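## Stop button conventions in simulated tasks

I spent most of September cleaning up the rules we use for button-press tasks in simulation. The old Povis notes treated a red mushroom button as one more target to hit. That was fine for 307 episodes and became a problem when Kidus Hadgu wanted to reuse the policies on the Bornholm cell, where red mushroom means stop and nothing else.

The current rules, after two rounds of edits with Yatziri Cervantes:

- A red mushroom cap in a scene is a stop device. Pressing it ends the episode. If the task needs a generic button, use green or gray.
- The device may sit under a hood, but the front stays open and clear of props.
- Both hands start above the table, out of contact with the hood and the button.
- A press counts only when the cap passes its travel threshold. Contact alone is logged separately.
- Reset is a separate, deliberate action. Releasing the cap must not restart motion.

The second rule caused the most argument. Joaquín Cisternas wanted hoods banned, on the grounds that a real stop should be reachable from any side. I agree for hardware. In simulation, the hood is useful for testing approach angles, and I kept it with a note that the layout is not a guide for placing real stops.

I reran the set under the new rules. Of 3,263 episodes, 797 failed the start pose check, nearly all from one old config that spawned the right hand touching the hood. Fixing the config was a one-line change. The log format still needs work, and Zulema Cisternas has the open ticket for that.

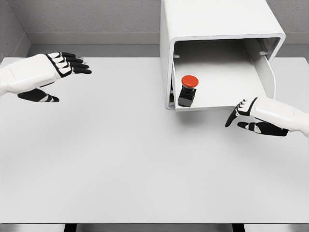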